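**From:** Siobhán Buckley
**To:** stunwood-writers
**Subject:** Re: [stunwood] Anthology proofs, and the matter of the commas

Delali Sulemana wrote:

> Hi all,
>
> Proof of the second Stunwood collection came through this morning. It's 164 pages, which is longer than we told the printer, and the spine lettering now fits, so I'm calling that a win.
>
> Three things I need from people:
>
> 1. Read your own story. Only your own. If you find a typo in somebody else's, tell them, and let them tell me.
> 2. Does anyone object to Subbarao's "The Ferry at Uva" going first? It's the shortest, and it has a murder on page two.
> 3. We still have no back cover copy. The draft I've got says "a dazzling array of voices." I would like it to stop saying that.
>
> Corrections by the end of September please. After that I charge by the comma.
>
> Delali

Delali, thank you for doing this. I know you said last time that you'd never do it again, and I remember because I was the one who wrote it down.

On point 1: I've read my own. There's a whole paragraph on page 91 that appears twice, once where I put it and once four lines later. I read it three times before deciding it was a mistake and not a stylistic choice I'd forgotten making. Please cut the second one. The first has the better semicolon.

Also on page 94, "Amegashie" loses its final e and becomes "Amegashi" for the rest of the scene. Since it's the name of the shipping company that everybody in the story is afraid of, I'd like it spelled the same way throughout. I searched my own file and it's right there, so something ate it between my desk and yours. I make no accusations. I do note that the italics went missing from Lai-ching's story at the same time.

On point 2: no objection from me. A murder on page two will get people past the copyright notice. My only worry is that Edit's story comes right after it in the current order, and hers also opens on a boat. Two boats in a row and the reader starts to think we're a boating club. Could we put Lai-ching's in between? It's set entirely in a tax office and nobody gets wet. Edit, shout if you mind being third. You'd be ahead of me, and I'm sixth, and I've made my peace with it. 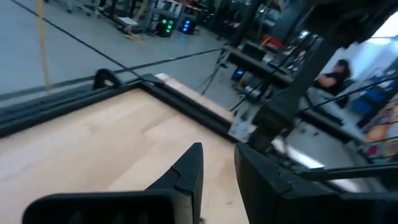
On point 3, I had a go at the back cover over lunch and got this far:

> *A customs clerk who can smell forged paper. A lighthouse that files complaints. Nine stories from the Stunwood group about work, weather, and people who should have left town sooner.*

It's not great, but it doesn't say "dazzling" and it doesn't say "array." I wanted to get Subbarao's murder in there and couldn't do it without giving away the ferryman. If anyone can improve the last line, go ahead. If anyone adds the word "journey" I'll resign from the list and take my paragraph with me, both copies.

While I'm here, a word about the print run. Last time we ordered 455 and were very pleased with ourselves until we had to put them somewhere. My hall closet still holds 178 of them. I have given them to neighbors, to a dentist, and to two separate people who came to fix the boiler, one of whom wrote back with notes (good ones, too — he thought the ending of "Low Tide Ledger" was rushed, and he was right). So before anyone gets carried away by the unit price, could we please print fewer? The ebook did perfectly well without taking up any room in my hall.

And since it will come up: yes, the free sample chapter was downloaded 2,328 times. No, that isn't the same as having that many readers. I looked at the dates, and most of them came on one afternoon after a newsletter in Astevdale listed us by mistake under "Local History." I expect a few people in Astevdale are still puzzled by the lighthouse. I'd love to send them the new one, under the correct heading this time, but I don't think we should order paper on the strength of it.

Small stuff, so it's all in one place:

- My bio says I live "with a cat and a husband." The order is fine, but the cat died in the spring. Please make it just the husband.
- The contents page has Lai-ching's title as "Form 9." It's "Form 9B." She'll tell you this herself, at length, and she's entitled to.
- Page numbers vanish on the first page of each story. If that's deliberate, I like it.
- Edit's surname has its accent on the contents page and loses it in the header. I'd fix the header.
- Could the scene breaks be something other than three little anchors? See above, re: boating club.

I can do a second read of the whole thing once the fixes are in, if you'd like a fresh pair of eyes. Send it in the evening, after eight, when the house is quiet. I promise to write to the authors and not to you, as instructed.

Siobhán

P.S. Subbarao, I did guess the ferryman, but only on the last page, and only because there was no one else left on the ferry.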